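3. Viewing Habits on Small Video Platforms

3.1 Platforms and sample

We looked at four video services that sit well below the largest platforms in audience size: Plumcombe, Skumano, Li and Jerken. All four let anyone watch without an account, and all four allow users to upload their own clips. They differ in how they earn money. Plumcombe and Li show ads before most videos. Skumano asks viewers to pay a small monthly fee after a trial period. Jerken has no ads and runs on payments from uploaders who want more storage space.

Our sample came from an online survey that closed on March 18, 2023. A link to the survey was placed on the help pages of each service, and 1,985 people opened it. Of these, 740 finished every question and said they had watched at least one video on one of the four services in the past month. The rest of this section deals only with those 740. People who visit a help page are probably more engaged than the average viewer, and some of them were there to fix a problem. Both points should be kept in mind when reading the results.

3.2 Why viewers come

We asked people to describe in their own words why they had first visited the service. Two of us sorted the answers separately and then talked through the cases where we disagreed. Most disagreements were over answers that gave more than one reason, such as a viewer who followed a link to Skumano and then stayed for the longer films. We coded these by the first reason given.

The most common answer on every service was that a certain uploader had moved there or had started posting there as well. Viewers tended to name the uploader before they said anything about the site. Ads came up often too, though less than we had expected, and mostly among people who used Jerken. Concerns about privacy were rare on Plumcombe and somewhat more common on Li, where several people mentioned that the service keeps no watch history unless the viewer turns it on.

Very few people had stopped using the largest platforms. The usual pattern was to keep the big site for music and news and go to the smaller one for a single interest – model building, computer animation, home repair, old television recordings. One respondent wrote that she had "two front doors and one living room," meaning that she watched everything on the same screen and did not much care where it came from.

3.3 Search and recommendations

Search was the weakest point on all four services. Viewers complained that titles had to be typed almost exactly, and that results were padded with clips that shared only one word with the query. Plumcombe changed its search page in June of the previous year, and people who had used it both before and after the change were split on whether it had helped.

Recommendations drew fewer complaints, partly because they are used less. Li shows 9 suggested videos beside the player and does not load any more when the viewer scrolls. Several people said they liked this, as it gave them a natural place to stop. Skumano has an editor's page in place of automatic suggestions. Its viewers described it as slow to change but worth checking now and then.

Small catalogs also affect what can be recommended. A category on Jerken may hold almost 1,000 videos, with a large share coming from a handful of uploaders. When one of them stops posting, the category goes quiet, and viewers notice within weeks. We did not measure this directly, but it was raised often enough in the open answers that we think it deserves a study of its own.

3.4 Thumbnails and first impressions

The last part of the survey asked what made people click on a video from a creator they did not know. Length was mentioned first, followed by the title and then the thumbnail. The two paid-for services, Skumano and Jerken, let uploaders choose any still from the video. Plumcombe and Li pick one automatically unless the uploader replaces it, and many never do.

Viewers were fairly forgiving of automatic thumbnails. In the computer animation category in particular, they said that an odd angle or a half-hidden object did not put them off, and a few preferred it to the posed faces and large lettering found elsewhere. Bright arrows and circles were disliked by nearly everyone who mentioned them. Differences between age groups were small, and we do not report them here.
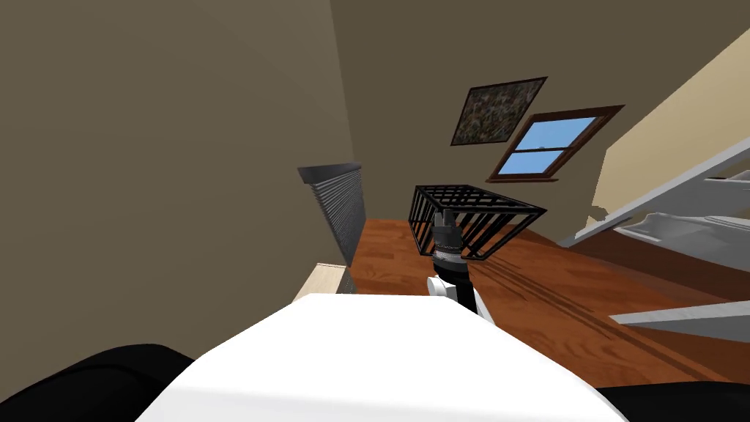 Figure 1. Still from a computer-rendered clip: robot arm with a black gripper at a wire cage.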